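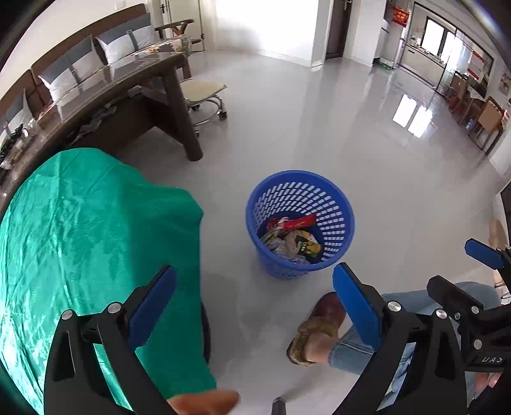 Unit 6: Looking after the hand-held gripper
Course notes, Brigitta Bachmann and Mohsin Soomro

By the end of today you'll have taken a gripper down to its pins and put it back together, and I promise you'll never look at a pair of jaws the same way again! Keep these notes next to you at the bench.

Before you start
Camera off, battery out, lens cap on. Lay a towel down first (pins roll). Write the unit number and the open/close count on your sheet. The Kamolrat loaner came back last term with 1192 on it and is the best one to learn on, as everything on it has a little wear.

Pads
Wipe the ribbed faces with a damp cloth and let them dry. Bend each pad gently and look down into the grooves, where lint and snack grease love to hide. If a rib is torn or shiny flat, change both pads, left and right, so the two sides grip alike. Press the new pad on from the tip backward.

Pins and links
Open and close the jaws slowly with your ear close to them. A click usually means a loose pin; a gritty feel means dust in the joint. Push the pin out with the brass punch, clean it, add one tiny drop of oil and wipe off nearly all of it.

Squaring up
Close the jaws on a strip of paper. Both pads should hold it along their full length. If only the tips touch, loosen the side screw a quarter turn, squeeze, tighten, try again. It's so satisfying when it finally holds!

Finger check
Do up to 300 slow squeezes, then look at the pins again.

For next time
Read the Truscombe sheet on camera mounts and bring your count log. Spare pads are in drawer 804; sign for what you take.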